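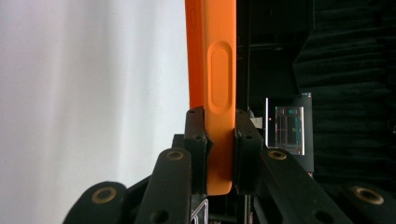

The long orange one. Matte, a bit rubbery, with an oval recess down its face. Filed under "Don't know yet" (see Step 4).

How to Clean Out the Third Drawer Down

Every kitchen I've lived in has had the same arrangement. Top drawer, cutlery. Second drawer, the utensils you'd admit to owning. Third drawer down, everything else, closed with the flat of the hand and a bit of hip.

This is a guide to the third drawer. It takes a morning if you stick at it and a whole Saturday if you're the sort of person who reads old takeaway menus. You will need an empty bench, and you will want the bench back by dinner, so start early.

What you'll need

One old towel or bedsheet, big enough to cover the bench
Four containers (ice cream tubs are fine, shoeboxes are better)
A vacuum with the skinny nozzle
A bucket of warm water with a squirt of dishwashing liquid
A tape measure
Masking tape and a pen that works. If you don't have a pen that works, there are probably nine in the drawer that don't.

Leave the drawer organiser in the shop for now. I bought mine first, a bamboo Nidberg number with lovely little compartments, and it turned out to be 427 mm wide. My drawer is a good deal narrower than that. It now lives on top of the fridge and holds envelopes. Dividers come last.

Step 1: Get the drawer open

If it opens freely, skip ahead and try not to be smug.

If it catches, something is standing up inside and hooking on the frame of the bench. Nine times in ten it's a ladle or the potato masher. Pull the drawer out as far as it'll go, slide a ruler or a butter knife in flat over the top of the pile, and press down while you ease the drawer forward. Don't yank. I yanked in the last house and the front panel came away in my hands with the drawer still shut behind it.

Still jammed? Take out the drawer above and come in from the top. Do this before you lose your temper, as it's a two-minute job and a new drawer front isn't.

Step 2: Empty the lot

Spread the towel and tip everything onto it, or lift it out by the handful if the drawer won't come off its runners. Most modern runners have a small plastic lever on each side, and you press one up and the other down at the same time. Older ones just need the front lifted and a firm pull. Mind your toes.

Don't sort as you go. You'll want to. You'll see a bottle opener, think "well, that's staying," and pop it straight back in, and half an hour later the drawer will be as full as when you began and you'll have a towel with a rubber band on it. Everything comes out, including the bottle opener.

At this point check the space behind the drawer. Things go over the back and live there. Mine had a tea strainer, a birthday candle in the shape of a 2, and the instruction booklet for a Drendora rice cooker that I gave away two houses ago.

Step 3: Clean the drawer

Vacuum first, then wipe. If you wipe first you'll make a kind of crumb mortar, and it sets. Get the nozzle into the back corners, where you'll find loose rice and whatever that is.

For anything sticky, lay a hot damp cloth on it and go and put the kettle on. By the time the tea's made you can generally wipe the patch off. Soy sauce from a burst sachet takes two goes. If there's an old liner stuck down with its own glue, warm it with a hair dryer and peel slowly from one corner.

Leave the drawer out to dry while you sort. An hour is plenty in October with the back door open, longer in winter.

Step 4: Sort into four

Label the containers with the tape.

Box one, "Used it." You've had it in your hand in the last couple of months, cooking something real. Scissors, tongs, the good peeler. Be strict. The melon baller is not here unless you have lately balled a melon.

Box two, "Lives elsewhere." Batteries, screws, birthday candles, sticky tape, Allen keys, the spare key to a bike lock whose bike was stolen. Perfectly decent items in the wrong room.

Box three, "Going." Doubles, broken things, the second and third corkscrews. I had five sets of measuring spoons and none of them complete, so I made up one full set from the parts and let the rest go. The half teaspoon doesn't match. It measures half a teaspoon regardless.

Box four, "Don't know yet." This is the one people leave out, and it's where the job usually falls over. You will find objects you can't identify. They'll look well made and purposeful. You'll pick one up, turn it over, say "is this part of the blender?" and put it back in the drawer out of respect, where it'll sit for another decade.

The long orange thing at the top of the page is mine. It's flat, with soft rounded edges, and it narrows a little at one end and finishes in a curve. It's clearly the handle of something, or the cover of something, or the whole of something. I have held it up against most of the appliances in the house with no joy.

Step 5: Work through the Don't Knows

Try these in order, and give each item no more than a few minutes.

Look for a name or a number. Wash it first, then tilt it under a bright lamp. Moulded lettering is often the same colour as the thing itself and you'll never catch it straight on.

Offer it up to its relatives. Go round the kitchen with the box and try each piece against anything with a gap, a hinge or a missing bit. I found the pusher for our Sinitz grater this way, after years of grating my knuckles into the coleslaw.

Ask the household, all of it, at the table. Somebody will recognise something. Be warned that they'll also recognise things you put in box three, and feelings may be expressed about an egg slicer.

Try the shed. A surprising amount of what's in a kitchen drawer walked in from outside in somebody's pocket and was put down near the kettle.

If it's still a mystery, stick a piece of masking tape on it with the month written on, put the lid on the box and put the box in the laundry cupboard. It doesn't go back in the drawer. When a whole season has gone by and nothing in the house has stopped working for want of it, you can let it go with a clear conscience. The orange one says October on it. I've peeked twice.

Step 6: Wash what's staying

Warm soapy water for nearly everything. Drawer things get a film on them, a sort of fine greasy dust, even if they've never been near the stove. A soft toothbrush will get into hinges, grooves and the bit where a handle meets a blade.

Rubbery surfaces hold on to fluff. Wash them, let them air dry, and don't rub them down with a tea towel unless you'd like them to look like a tea towel. Wooden spoons get a quick wash and stand upright to dry. Anything with a battery gets a wipe with a damp cloth and the battery taken out to see if it's leaked.

Step 7: Measure, then divide

Now the tape measure comes out. Measure the inside of the drawer, wall to wall and front to back, and then the height with the drawer above in place. The height is the one that matters and the one everyone forgets. My front-to-back is 43 cm and the divider I'd been eyeing off was too long by a thumb's width.

You don't need to buy anything. Cut-down cereal boxes work well for a month, which is long enough to learn whether you like the layout. If you do want something proper, the hardware place on Clegg Street cuts pine strip to length and mine came to 33 dollars with enough left over for the bathroom.

Put the longest things in first, along one side. Everyday things at the front. Anything sharp gets a cork on the end or goes in its own section, with the handle facing you.

Leave a gap. An honest empty section, about a hand wide, for the stuff that's going to turn up anyway. If there's no space set aside for it, it'll go on top of everything else, and by Easter you'll be back at Step 1 with the butter knife.

Step 8: Get the other boxes out of the kitchen

Do this the same day. "Lives elsewhere" gets walked round the house and emptied room by room. "Going" gets split, with usable things to the op shop and broken ones to the bin. Put the op shop bag in the car, on the front seat. In the boot it'll travel with you for a year.

A few things that come up

The drawer rattles now. It's got room in it. A bit of non-slip mat on the base will quieten it down.

I threw out something I needed. So did I, the lid of the good thermos. It went out with the broken things on bin night and I've been drinking lukewarm coffee ever since.

How often should I do this? Once a year, or whenever you need two hands to shut it.

What about the fourth drawer? That's tea towels, and underneath the tea towels it's the same drawer all over again. Put it off until next weekend.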